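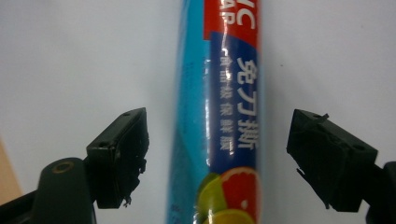

Le budget prévisionnel est la pièce la plus lue d'un dossier de bourse « projet jeune », et celle qui motive la majorité des demandes de complément. Il doit couvrir toutes les dépenses, y compris les plus petites. Une boîte de film alimentaire, bleu clair avec son panneau rouge, relève par exemple des consommables : elle se chiffre au même titre que la location d'une salle, dans une ligne distincte du matériel durable. La méthode décrite ci-après vaut pour les bourses du fonds Pakham et pour l'aide aux initiatives de Narville, dont les formulaires sont presque identiques.

1. Vérifier l'éligibilité

Le porteur de projet doit être mineur ou avoir moins de 26 ans à la date du dépôt. Un mineur joint une autorisation parentale signée et désigne un adulte référent. Le projet doit bénéficier à des tiers : distribution de repas, soutien scolaire, collecte de vêtements, visites en établissement. Les voyages d'agrément et les frais de scolarité sont exclus.

2. Rédiger la note de présentation

Deux pages au maximum. Indiquer dans cet ordre le public visé, le besoin constaté, les actions prévues, le calendrier. Les motivations personnelles tiennent en un paragraphe, placé à la fin. Éviter les formules générales (« changer les choses », « sensibiliser ») si elles ne renvoient à aucune action datée.

3. Construire le budget

Ouvrir un tableau à quatre colonnes : intitulé, quantité, prix unitaire, total. Regrouper les lignes par catégorie – consommables, matériel durable, transport, communication, assurance. Reporter les prix TTC.

Exemple pour une distribution de repas à Bemton :
Dépenses totales : 2 852 €
dont consommables : 71 €
Subvention demandée : 878 €
Le solde provient de l'autofinancement et des partenaires. Il doit apparaître en recettes, avec la mention « acquis » ou « en attente ». Total des dépenses et total des recettes sont strictement égaux ; un écart d'un centime bloque la validation du formulaire.

Les dons en nature ne s'ajoutent pas aux recettes en numéraire. Ils figurent dans un tableau séparé, valorisés au prix du commerce.

4. Réunir les justificatifs

- Pièce d'identité du porteur
- RIB de la structure d'accueil, ou du représentant légal à défaut
- Devis pour toute ligne de matériel durable
- Attestation d'assurance responsabilité civile
- Lettre du lieu d'accueil, le cas échéant (pour la salle Thomas, utiliser le modèle fourni à la réservation)

Nommer les fichiers sans accent ni espace. Format PDF uniquement.

5. Déposer et suivre le dossier

Le dépôt se fait en ligne. Conserver l'accusé de réception – il porte le numéro exigé pour toute correspondance. Les auditions ont lieu en mai ; prévoir cinq minutes d'exposé, sans diaporama. En cas d'accord, le bilan financier reprend les mêmes lignes que le budget, avec une colonne « réalisé » supplémentaire et les factures numérotées dans l'ordre du tableau.

Dernière mise à jour : 13 mars 2025

Ce site utilise des cookies de mesure d'audience. Accepter | Refuser | Paramétrer

Contact | Mentions légales | © Tous droits réservés | Haut de page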